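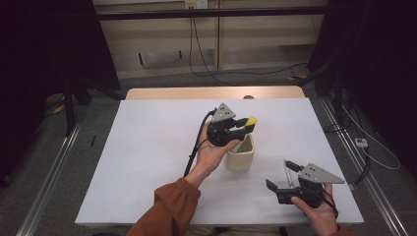
Can a machine do the washing-up yet?

By Mpho Mkhize
Tuesday

Every March I ask whether I can retire my rubber gloves, and every March Natdale tells me to hang on to them. The chore this time is small stuff: cups, bits of sponge, picking things up and putting them somewhere sensible.

Small yellow piece, just over the rim of a beige cup. The second gripper is wide open and has yet to find employment. The hands doing the holding are human, so my job is safe until teatime.

My own record is 3 cups in 60 seconds, one of them chipped. Hirkent has promised to beat it. Hirkent also promised to fold my towels, and I am still folding them.

Last updated: March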